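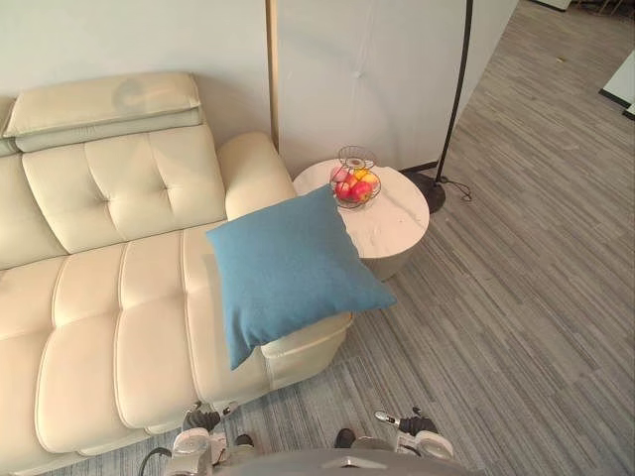
Living Room > Seating > Leather care and layout

Search the help pages: sofa, sectional, stain, spring

Cream leather sectional: cleaning the channel seams, and a side table that sits too close

Posted by marlow_t
January 20, 2024

I have a cream leather sectional with a button-tufted back and seat cushions made as long horizontal bolsters. The channels between the bolsters are deep. The stitching is off-white and slightly raised. Dust and crumbs settle in the channels, and a vacuum brush passes over the top without reaching the bottom. The leather is finished and has a slight gloss. The care label says only "wipe with a soft cloth."

The second problem is at the right end. A round side table with a white, marble-look top stands next to the armrest. It holds a wire basket with apples in it. A teal-blue throw cushion at that end tends to slide until one corner hangs over the edge of the sofa, in front of the table. I would like to know two things:

How do I clean the channels without lifting the finish or fraying the stitching? And how much space should there be between the armrest and the table?

The backrest also carries a padded headrest cushion in the same leather, folded double along the top. I do not know whether it should be stored flat. The retailer, Grekex, has not replied.

4 comments

Enikő Kiss

Start with the finish. Put one drop of plain water on a hidden area, such as the underside of the headrest cushion. If the drop sits on the surface for a minute, the leather is pigmented and can be cleaned with a damp cloth. If it darkens the leather, stop and use a dry method only.

For the channels, use a crevice nozzle with a strip of felt taped over the lip. Set the suction low. Spread the channel open with the flat of one hand and draw the nozzle along it in a single direction, from the back of the seat toward the front or from one end to the other, depending on how the seam runs. On a bolster seat like yours it will run end to end. Do not scrub across the seam. Raised thread catches on anything with an edge, and once a stitch has lifted it will collect dirt faster than the ones beside it.

After vacuuming, wrap a thin microfiber cloth around a plastic spatula, dampen it with distilled water and a very small amount of pH-neutral leather soap, and wipe the channel. Follow with a dry cloth on the same spatula. Leave the seat unused until the seam is dry to the touch. I work in sections of 50 cm, which keeps the soap from drying before I get back to it.

The buttons in the backrest need a soft paintbrush, dry, worked outward from the dimple. Water that runs in under a button goes straight to the padding.

Interval: dry cleaning every 2 weeks, damp cleaning twice a year. I do mine in September and again at the end of winter, when the heating goes off. Apply conditioner only after the damp cleaning, sparingly, and keep it out of the channels. Residue in there turns gray on cream leather and is harder to remove than crumbs.

The headrest cushion can stay folded in use. Unfold it overnight now and then, and do not keep it folded in a closet over a season. A crease that has been loaded for months will show as fine cracking in the finish.

11 comments — Share

plavano_owner

Had a Plavano sectional in a similar color for 7 years. Baby wipes are fine, I used them the whole time.

3 comments

Enikő Kiss, in reply to plavano_owner

They clean well at first. Many contain solvents or oils that soften the topcoat, and the armrests usually show it before anything else: a tacky feel, then loss of color. I would not recommend them on cream.

geddes_upholstery_fan

On the table. Leave 9 cm between the widest point of the armrest and the edge of the tabletop. Measure at the widest point, as a padded arm bulges under load. Less than that and the rim will rub the leather each time someone leans over; a stone or stone-look edge leaves a dull line in nearly every case I have looked at. If the wall does not allow the gap, move the table forward of the arm and turn the basket handle parallel to the sofa so it is not in the way of a sleeve.

Wire baskets should have felt dots under them if the top is real marble. Also check the fruit. Apple juice is acidic and etches polished marble, and a soft apple at the bottom of the pile can leak for days before it is noticed.

For the cushion, a smooth leather seat gives fabric very little grip. A square of Didisia mesh liner, trimmed smaller than the cushion and placed under it, stops most of the sliding. Use the open-weave type. Solid rubber backing can stain pigmented leather — mine left a yellow patch that did not come out.

6 comments — Share

marlow_t

Water drop stayed on the surface. Will try the felt strip on the nozzle this week and report on the stitching. The table can come forward but not sideways.

1 comment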